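The Patient Mechanic
An afternoon at the Memero open day, where the future of computer repair takes its time

The sign at the Memero gate said the demonstration would start at two. At two we were in a corridor drinking coffee out of paper cups and reading a laminated poster on forklift safety. At twenty past, a young man in a company fleece told us the robot was "getting ready," as if it were doing its hair.

Memero takes old office computers apart and sells what still works. It has done this by hand for years, in a low building behind the Norkex tire warehouse, and on 16th September it opened its doors to show off the project it hopes will do some of the dull parts. Invitations had gone to customers, neighbors and the press. The press was me and a man from a trade newsletter who had come, he said, mostly for the sandwiches.

The sandwiches were good. I mention it because they were also on time.

When we were finally let in, we stood behind a strip of yellow tape while an engineer talked us through the job. A desktop computer was built to be put together quickly by people with small fingers. Taking one apart is the same work backward, with dust. There are clips that have to be pressed before they are pulled, levers that want lifting just so, and parts that will put up with being handled roughly exactly once. A person learns all this in a week and is bored by the second. A robot isn't bored, the engineer said, but it has been learning for a good deal longer than a week.
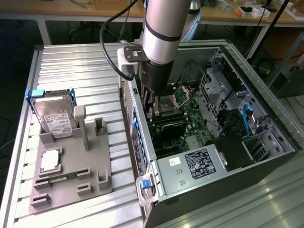 The processor is the part everyone frets over. It sits in its socket under a metal frame held shut by a little lever, and the contacts beneath are fine enough that one clumsy nudge can ruin the board. I have ruined one myself, in my own kitchen, with the instructions open in front of me. So I felt a certain kinship with the machine, and a certain hope that it would do worse.

It did not do worse. It was very slow, and it stopped twice to consider its position, and during the second stop a child asked loudly whether it had died. But it got there, and a few people clapped, then looked embarrassed about clapping at an arm.

The company has logged 2,491 practice runs so far and counts 1,772 of them as good. I asked what had happened in the others. "All sorts," said the engineer, and moved on to memory sticks.

Memory sticks, I learned, are friendlier. So are hard drives, provided the carrier comes out straight. The gripper fingers were made by Csizmadia, a small shop two towns over, and are on their 7th version. Version four is kept in a drawer and I was not allowed to see it.

By December, Memero wants the arm working a regular shift on a batch of 247 machines from Havier, an insurance office that is replacing everything at once. The people on the benches seemed calm about this. One woman, who can strip a tower in the time it takes to boil an egg, watched the whole demonstration with her arms folded. I asked what she thought of her new colleague.

"Careful," she said. "I'll give it that."

Then she went back to her bench, where she had a stack waiting, and the man from the newsletter asked if there was any more of the egg salad.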